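Sabbath rest, and is it still a day off if you spend it cooking?

Next study evening, October, 7.30, back room as usual.

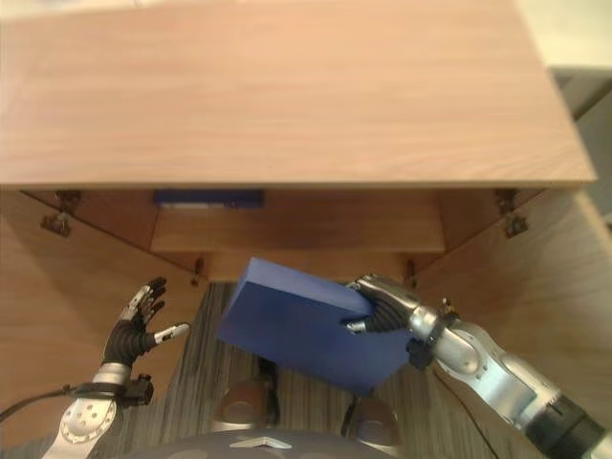 Why were we told to rest at all? Because people who never stop start thinking the world runs on them, which is more or less what Ignacio Leiva argued last time, and he got some stick for it.

My own trouble is the practical side. Lunch for a houseful, 2 lots of washing up, then somebody wants a lift. Is that rest? My gran would of said yes, if you did it gladly. Mrs Lodhi says no, cook the day before and eat it cold. Both of them prayed more than I do so I'm not picking sides.

Reading for the evening - Exodus 20, the bit on the seventh day, then Mark 2 from the cornfields to the end. Short. Please do read it beforehand, last time we lost half an hour to poeple finding the page.

Sokari is doing the opening prayer. Bring a mug.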